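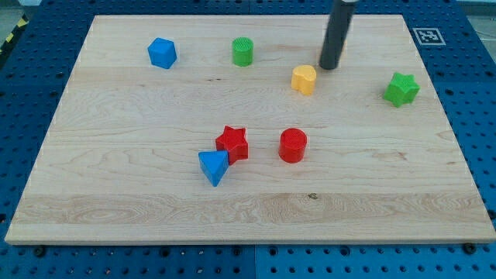
Zatdale, February

Print this page | E-mail this page

Prelivar Push Teaching Table

For labs and shops that want an arm to learn a tabletop pushing job from a person. You drive, it records, you train on what you recorded. Sold by Driltex as a full table or as the board and blocks only.

Price list is being redone this month, so ask before you put a number in a grant. The full table is 3,000 dollars without the arm. Board and blocks only, 108 dollars. Neither one includes shipping.

What the job is

Pushing. No picking up, no fingers. The arm carries a plain black rod with a rounded end, pointing down, and moves the colored blocks across a flat wood board. Hearts, stars, cylinders, cubes, triangles. Tasks are things like "green star to the near left corner" or "pull the blue triangle away from the red star." Sounds easy. Try it with a star that wants to spin every time you touch a point.

We like pushing for teaching because a new operator gets it in one sitting. The rod goes where your hand goes. If the block slides off the side of the tip, back up, come around, push again. Keep those in the recording, by the way. Customers used to cut every slip and then wonder why the arm had no idea how to recover.

Two ways to show it

By remote. The hand controller moves the rod in the plane of the board, height is held by the software. Squeeze to move, let go to stop. Speed is capped low out of the box and we suggest leaving it there for the first week. Operators can stand at the table or sit at the desk and work off the camera view, but pick one and stick with it for a whole data set. People steer differently from the screen.

By hand. Put the arm in free mode, hold it above the tool, walk it through the push. Good for short moves and for showing a customer what you mean. Not so good for vision training, your arm and sleeve end up in half the recording. Most of our users go remote after the first day and only use hand mode for setting the corners.

The recorder saves arm position, controller input, camera and the typed task line on one clock. Start and stop from the button or the keyboard. A bad run gets thrown out with one key, it goes to a discard folder and is not erased, you will want that one day.

The table

Blue metal top, holes on a regular grid, so anything you bolt down goes back to the same place after you take it off. The board is light maple with a clear finish. Real wood, so grain, streaks and a small knot here and there are normal, please do not send it back for that. The camera side does not mind. We had one buyer paint theirs flat gray and they got the same results and an uglier table.

Board bolts down along the near edge. Dark bolt heads, snug only. Over-tighten and the wood bows a hair and the tip starts to drag in the middle. If you hear it scraping, check there first, before you go blaming the height setting.

The square black-and-white marker goes flat on the blue top just past the far right corner of the board. The software finds the table from it. Do not set a coffee on it. Do not laminate it either — the glare kills detection under ceiling lights.

Floor tape (yellow and black) is not supplied. Run it past the reach of your arm, your safety person will tell you how far.

The blocks

Solid plastic, fine texture on the top faces so they don't flare white on camera, smooth sides so they slide. Matching colors across shapes is on purpose: a green star and a green cylinder means the word "green" alone won't tell the arm what to do. Same with red. Whoever types the task line has to name the shape too.

Blocks wear on the bottom. You'll notice a star turning easier one way than the other. Swap it. Singles are stocked by color and shape.

Wipe the board with a dry cloth at the start of a shift. No polish!! One site used furniture polish and had to collect everything from that week over again, the blocks went twice as far on every push.

What you should expect

Our own reference set is 1,778 demonstrations, all remote, all on the maple board, collected here in Zatdale. It comes with the full table on a drive. Use it to check your install or as a starter before you add your own. It was recorded by several operators so styles are mixed, some push in one long stroke and some tap.

A steady operator needs roughly 2 hours before the recordings are worth keeping. Throw out the first batch. Really. They always want to keep it.

Some tips from the bench:

Scatter the blocks by hand between runs, and don't make it neat. Leave some touching. If every run starts with clear wood around each block the arm will be lost the first time two of them are stuck together.

Lift the rod or go wide when you need to get to the far side of a block. Cutting across the middle is how the heart ends up on the floor.

Type the task before you move, not after. After, people describe what they did, which is a diffrent thing.

Change operators before they get bored. You can see bored in the data.

Fit

Ships with the adapter plate for the Hrynyshyn light arm, that is the one we test with. Other arms OK if they take position commands at a steady rate and you can get a flange drawing to us. We'll cut the tool to suit. Tool mount is a straight clamp, one screw, marked so it goes back on at the same length.

You supply: arm, PC, floor space, emergency stop wired to your own rules. We supply: top, legs, board, blocks, rod tool, marker, hand controller, recorder software, the drive with the reference set.

Not for: picking, stacking, anything wet, anything heavy. The controller is not a safety device. Keep hands off the board while the arm is live in remote mode, and that includes reaching in "just to fix" a tipped block. Stop, fix, start.

Ordering

Full table is built to order. Board and block sets are on the shelf most of the time. Spare rods too, order one, the end scuffs and a scuffed tip grabs the sides of the blocks.

Questions about arm fit or the recorder go to Matvii Symonenko at Driltex, he also does the remote setup call. Mornings are best, the bench is running after lunch and he won't hear the phone. Have your arm model and flange drawing ready, and a picture of where the table is going to go if you've got one. If it's a spare-parts order just send the shape, the color and how many, no need to call.

Setup call is included with the full table. Not with the board set, but he'll usualy answer an e-mail.

Print this page | E-mail this page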